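Stop Telling Me Which Bag to Buy

I bought a new everyday bag last June, and before I bought it I read product write-ups for the better part of two weeks. I read them on the bus, I read them in bed, I read them when I was supposed to be watching a movie with my sister. And by the end of it I knew less about bags than when I started, which takes some doing, given that I've carried one nearly every day since I was 15.

Let me tell you what I learned from all that reading. Every bag is elegant. Every bag goes from the office to dinner. Every bag has "ample space for your essentials," and not one of those write-ups ever said what the essentials were. My essentials include a hardback library book, a sandwich box and a full-size umbrella. I suspect the person who wrote the copy was picturing a lipstick.

The one I nearly went for was a Dondstead tote. Gorgeous thing. It had a listing with 548 reviews (yes, I looked, I was that far gone) and I'd say most of the ones I read were written within an hour of opening the box. "Just arrived, love it, five stars!" Well, sure! I loved all my bags when they just arrived. I loved a mustard yellow one that dyed the hip of my best coat. What I want to hear from is the woman who has hauled it through a winter and can tell me whether the handles dig in when there's a laptop inside.

My friend Lowri Howells thinks I'm being a snob about this. She says nobody reads a product description for the truth, they read it to be talked into something they've already decided on, and I should let people have their fun. And I get that, I do. Shopping is supposed to be a bit of a treat. But a bag isn't a box of chocolates. You have to live with it, and you'd like to know if the zipper sticks.

So here's my first grumble, and it's the big one: weight. Why will no one tell me what a bag weighs? They'll give me the height and the width, they'll give me the strap drop, they'll tell me the lining is a "playful contrast," and then I pick the thing up in a store and it's like lifting a car battery. I tried on a Zendeck satchel that was so heavy empty that I checked inside for the display stuffing. There wasn't any. It was all buckles. I can't be the only person with one shoulder lower than the other.

Second grumble is pockets. "Multiple pockets" tells me nothing, because there are pockets and there are pockets. There's the little slip one that was the right size for phones ten years ago. There's the zip one on the back that is so flat you can fit a receipt in it and then never get the receipt out. I want someone to say – plainly, in a sentence – that a phone in a case fits in the front pocket and you can get at it with gloves on. I would buy that bag today. I might buy two.
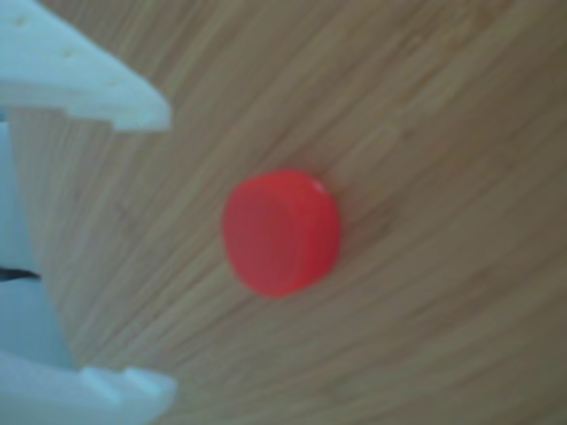
And then there's the hardware. I have strong feelings about hardware. The shiny gold stuff on cheaper bags wears off right where your thumb goes, so after one summer you have a clasp that's gold on the sides and gray in the middle. It never comes up in the write-ups, because the write-up was done when the bag was a day old. I took mine to Idris Foulkes, who mends shoes and bags in the arcade behind the post office, and he told me he could fill a bucket with snapped strap clips. He'd rather see a plain stitched strap any day. I asked him which brands he sees the least of and he laughed and said the ones nobody can afford to wear out.

I should be fair here. Expensive isn't the answer either, or it hasn't been for me. The nicest wallet I ever owned was a Rowlands, a present, lovely stitching, and the card slots were so tight I used to hold up the line at the grocery store while I wrestled my bank card free. They never did loosen. I went back to a $30 one from the market and I've had it so long that the corners have gone round. It's ugly and I'm fond of it.

What would I like instead? It isn't complicated. Tell me the weight. Put a real person's real stuff in it and tell me what the stuff was. Let somebody carry it for three months and then write it up, even if they hated it. Tudur Gittins, who used to sell luggage and now mostly complains about luggage, says stores will never do that because by the time three months have gone by the bag is off the shelf and there's a new one in sage green. He's probably right, and that's a whole other column. If the thing can't stay on sale long enough for anybody to find out whether it's any good, maybe we're all being hurried along a bit.

You'll want to know what I bought in the end. It was a Moltov, the navy one with the long strap, and I picked it by marching into the store with my library book, my sandwich box and my umbrella, and stuffing them into everything on the display until something closed. The assistant was very nice about it. I did get a look from a man buying gloves.

It's not perfect! The inside is black, so I spend half my life fishing around in the dark for keys, and the magnetic flap is a bit too keen to shut on my fingers. But the strap sits right, it stands up by itself on the floor of the train, and it's light enough that I sometimes check I've still got it. Not one of those things was in the description. The description said it was timeless.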